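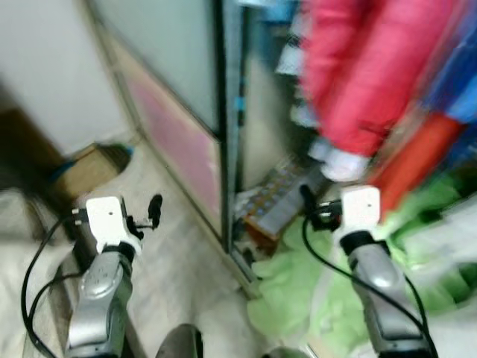
Clolorik teleoperation kit, two-arm version
Reviewed in May

The Clolorik box promises you can "teach by doing" inside an afternoon. You hold a pair of handles, the two arms copy you, and the software saves every run. I had it on loan from Prustmont and used it for tidying jobs in a small, crowded room.

Setup took almost 6 hours. The Skitport app dropped the left handle twice and wanted a full restart each time.

Steering is decent once it works. Slow reaches follow your hands well. Fast ones lag, and I overshot a lot near the floor. You also feel nothing through the handles, so soft stuff like clothes and bags is guesswork - I squeezed far harder than I needed to. The cables want watching too.

Then the teaching part. The manual says 10 runs will do for a simple pickup. I gave it 600 over several evenings, and the arms managed 7 good tries in a row before missing a sock by a hand's width. Move the sock and it got worse.

The Ardeleanu kit has uglier handles but lets you trim bad runs before training. Clolorik makes you delete the whole thing and start over.

Fine for practice driving. I'd wait on the rest.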